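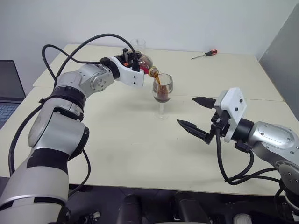
Notes on a Stopped Pour: What a Cable Fault Changed in Our Procedure

This blog is normally given over to short accounts of bench work at Estden. The present entry is longer than usual. It concerns a fault on the two-arm pouring station, the decisions that followed, and one rule that I now consider overdue. The opinions are my own and should not be read as a statement of company policy.

Background

The pouring task belongs to a project known internally as Trondo. One arm holds a bottle and pours into a glass. The other arm waits with its gripper open, ready to take hold of the glass once the pour is complete. Liquid is a demanding load for a control program. Its weight moves as the bottle tips, and the bottle gets lighter while it is being held. A small error at the wrist can send the stream past the rim.

By January the program had completed 2653 pours without a stop that required a person to step in. The figure was quoted often, and I quoted it myself. It gave us a degree of comfort that the hardware had not earned.

The fault

The failure took place shortly after 4 p.m., near the end of a long session. The left arm had begun to tip the bottle. Partway through the motion, the gripper stopped reporting its finger position. The controller kept the last value it had received and went on with the pour, exactly as it had been written to do. For a little under two seconds the arm was moving a full bottle with no knowledge of whether it was holding one.

The signal then returned, and the controller compared the new value with the old one. The difference was greater than the permitted limit, so the system entered a protective stop. The arm froze with the bottle still tilted. Cola continued to run into the glass, then over the rim, across the table and into the seam between the two tabletop sections. From there it reached the floor.

The operator pressed the emergency stop, which was correct under our written procedure. It did nothing for the spill. The arm was already still, and a tilted bottle empties whether the motors are powered or not.

No one was hurt. The lost items were one bottle of cola and a good part of the evening. A network switch under the table was splashed and was replaced as a precaution.

What was found

The cause was a worn connector on the gripper cable. The cable forms a loop above the elbow, and the loop tightens each time the wrist turns to pour. Repeated many times a day, this motion had worked the connector loose by a small amount. The pins still made contact in most positions. They lost contact only near the steepest part of the pour.

The connector had been inspected during the previous monthly check and passed. That check was carried out with the arm parked, a position in which the loop is slack and the connector seats properly. I had signed the sheet.

The event log was less helpful than it should have been. It recorded 129 brief signal losses over the preceding weeks, each too short to trigger a warning. They had been filed under a general communications heading that no member of the team was assigned to read. Set against the wrist angle, they fell into a very clear group.

Changes made

The cable on each arm has been rerouted with a longer loop, and a clamp now takes the strain before it reaches the plug. Connector checks are done with the wrist turned to the full pouring angle. The replacement connectors come from Padusix and have a locking collar. They are rated for 2000 cycles of mating, a number that says little about bending, and we are keeping our own record of that.

The controller no longer relies on an old finger position. If the signal is missing for more than 20 milliseconds during a pour, the wrist returns the bottle to upright at low speed and only then stops. This point caused the most discussion. There is a fair argument that an arm with a sensor fault should not move at all, and for most tasks I would accept it. With an open bottle, the place where the arm happens to be standing may be the worst place to leave it. The emergency stop is unchanged and still halts everything at once.

Housekeeping has also been tightened. Laptops are to be kept off the pouring table, and tools are to be returned to the drawer before a run begins. Compliance with both is, at the time of writing, incomplete.

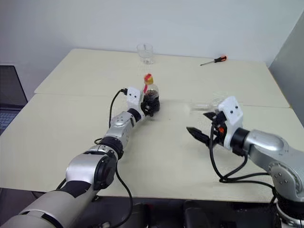
Posted by the author, Estden bench notes
Filed under: Trondo, faults, cabling

Remaining concerns

The return-to-upright motion has been tested with water and with cola. It has not been tested with a bottle that is slipping in the fingers, and in that case the motion could make matters worse. A colleague at Howells has suggested a thin pressure pad on each finger as a second source of information. I am in favor, although it would mean one more cable along the same arm.

There is also the question of the log. The short signal losses now have a heading of their own, and the list is read at the start of each session. It currently holds four entries, all from the right arm, which has not yet received its new connector. That work is planned for next week, and the right arm will be kept out of powered runs until it is done.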